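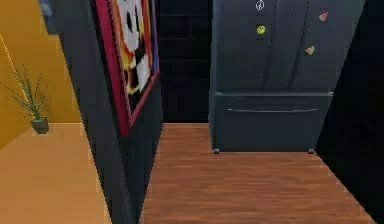

Fig. 1. Simulated kitchen, the passage to the refrigerator.

Work and Automation, Unit 6
Handout for the lecture and the seminar

6.1 The case

Mundura is a catering firm which cooks for offices and two boarding schools. In its kitchen at Wurametti there are 26 people on the payroll, most of them part time. On a usual day the kitchen sends out 324 lunches. Since last November the firm prepares a robot called Parri, which shall fetch ingredients, carry them to the counter and put them back after the work. Parri does not cook. At the moment it exists for the staff mostly on a screen, in a simulated kitchen where its tasks are practiced before they are tried at Wurametti.

Please keep in mind the difference between a job and a task. A job, for example kitchen assistant, is a bundle of many tasks. Automation takes almost always some tasks out of the bundle and leaves the others. The question of this unit is what happens to the bundle afterward.

6.2 Fetching and walking

Look again at Fig. 1. The refrigerator stands at the end of a passage with a dark wall on each side. For a person this is a small matter. You walk in, you open one door, you step a little back, and if a colleague comes you say "behind you." All of this is knowledge, but it is not written in any job description, and the staff at first did not mention it in the interviews.

When the planners at Mundura wrote down the task "bring the milk," they had three lines. After one morning of sitting together with the kitchen assistants the same task had 40 lines. Who goes first in a narrow place? May the door stay open while somebody is loading a tray? What is done when the thing is not on its shelf? In the literature this is called tacit knowledge or, in older texts, the skill of the job. I prefer the second expression.

Two effects on the people were reported:

a) The assistants who explained the 40 lines felt respected for the first time in years. One of them asked if this hour was paid. It was not at first, and then it was.

b) The walking became less in the plan, but walking was also the time when people talked with each other and rested their hands. A plan which removes it must give this time back in another place. The first plan did not.

6.3 The counter

The counter is where the human work and the machine work meet. In the agreement at Wurametti the robot may lay things on the counter and take things away, and the cutting is done by people only. This sounds simple. But a counter in use is never arranged like in the plan. In Fig. 2 a knife lies flat on the marble near the cutting board, and the lettuce and the tomato are at another part of the counter, near the front. A cook reads such a surface in one second. She knows which thing is waiting and which thing is finished with. For Parri somebody must decide it in advance, and this deciding is a new piece of work.

At Mundura this work was given to two assistants, 20 hours each in the month, under the title "task checker." They watch the simulated runs and mark the mistakes. The wage group stayed the same. The union representative and the management still do not agree about this point, and you should be able to present both positions:

Management: the work is done sitting, it is lighter for the back, and it replaces other duties of the same value.

Union: the work needs experience and responsibility, the firm cannot buy it outside, therefore it belongs one group higher.

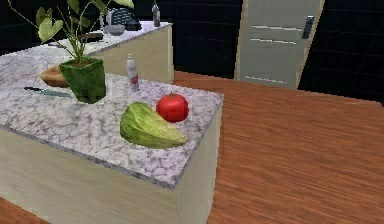

6.4 Comparison: the Billey laundry

Billey is an industrial laundry which has introduced automatic folding. There the staff was not asked before. The machines came in summer, and the folders were moved to the sorting side, where the pace is set by the belt. Sick leave went up in the following winter. The management explained it with the flu, and the data do not allow us to say who is right.

For the seminar, compare Billey and Mundura in these respects: who described the tasks, who sets the pace, who is allowed to stop the machine, and what happened to the short breaks between two tasks.

6.5 Terms to know

Task and job. Tacit knowledge. Pace control. Deskilling (a job loses its difficult tasks) and upskilling (a job receives more of them). Both can happen in the same kitchen to different persons, so please do not write in the exam that a whole firm "was deskilled."

6.6 Preparation

Choose one small task from a workplace you know well and write it down as completely as you can, at most one page. Bring two copies. Your neighbor will try to find the missing steps.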